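Tips > Around the House > Small Stuff and Where It Ends Up

The Landing Spot: Which Clutter Advice Holds Up and Which Doesn't

I have read a lot of advice on small clutter, and most of it seems to be written by people who own very little. Put keys in a bowl by the door. Give every item a home. Touch each thing only once. I tried the last one for a month and spent most of it holding a roll of tape and wondering where to go.

So take what follows as a set of tips that have been put to some use, with the doubtful ones marked as doubtful.

Start with the flat surfaces. Any low, level top in a living room will fill up, and the usual fix is to buy something to put on it. Skivon sells a divided tray for this. I had one. It held three things neatly and the rest of the stuff moved over by six inches. A tray is fine for remotes if everyone in the house agrees to use it. In my house they go wherever the last show ended.

What has worked better is sorting the top of a console by how often a hand goes there. Remotes and phone toward the front. Tape, if you use it every week, also toward the front. Plush toys, figurines and trophies against the wall, where they can sit for years and only need dusting. Tissues go at one end, so you can pull one without knocking over a figurine. It won't look like a catalog, but you will find the remote.

Then there is the stool. Plenty of tip pages tell you to keep a light plastic stool in the living room as a "flex surface," and I was ready to laugh at that one. I still don't like the name. But a stool does one thing a console can't: it comes to where you are working. If you are fixing a bag strap or sorting a handful of metal bits, you can put it in the middle of the floor, set the pieces on top and walk all the way around them. Small clips and clasps show up well on a plain, bright seat. On a busy tile floor they are gone the second they land.

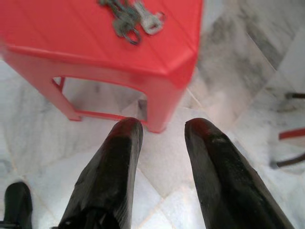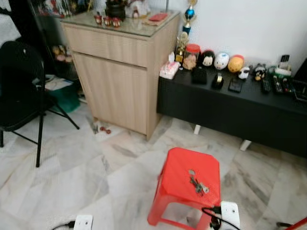 Red stool on the marble-pattern tile, same room both times.

One reader wrote in to say that the stool is exactly how things get lost in the first place, that the moment somebody needs to sit down or reach a high shelf, whatever was on it gets swept onto the floor, and that she would sooner use a saucer on the cabinet and be done with it. She has a point. A stool is a place to work, and it makes a poor place to store anything. My rule now is that it gets cleared before dinner. If a clasp is still there on Thursday, I have stopped fixing the thing it came from and should admit it.

The saucer I am less sure of. Saucers collect. Mine had a button, two dead batteries and a foreign coin in it before the week was out — and no clasp.

Some smaller points, in no special order.

Glass on top of a cabinet. People put a sheet of it down to protect the finish, and it does help with rings and scratches. It also shows every fingerprint, and grit that gets underneath will scratch the finish you were trying to save. Lift it twice a year, with a second person, and wipe both sides. The Hivov cleaner that claims to "repel dust" did nothing I could measure. Water with a drop of dish soap, then a dry cloth.

Little cups. Line them up if you like the look, but don't start dropping screws in them. You will forget, and then you will pour something.

Clear jars with lids. These are good advice, for once. You can see what is in them and how much is left. Labels are optional if the contents are obvious and required if they aren't.

Black things on black furniture. A black phone lying face down on a black console is close to invisible at 10 p.m. You can buy a Tazi finder tag to stick on it, or you can put the phone on something pale. I put mine on an envelope.

Low consoles on short legs. Check the gap before you buy. If your vacuum head doesn't fit, you'll be on your knees with a ruler and a sock. A round magnet on a string is handy under there too, but only for steel. Plenty of small clasps are some other metal and won't budge, a detail the magnet sellers at the Clundstead flea market leave out.

Boxes. An empty box kept "in case" is clutter with a lid on it. I keep one. It has string in it.

As for the big claim, that a tidy console saves you hours a year, I have seen it printed with a number attached (72, on the last page I read) and no word on who did the timing. I'd guess I save a few minutes and some bad language. Still worth wiping down the top on the weekend and putting the remotes back side by side, even though they won't stay that way past Monday.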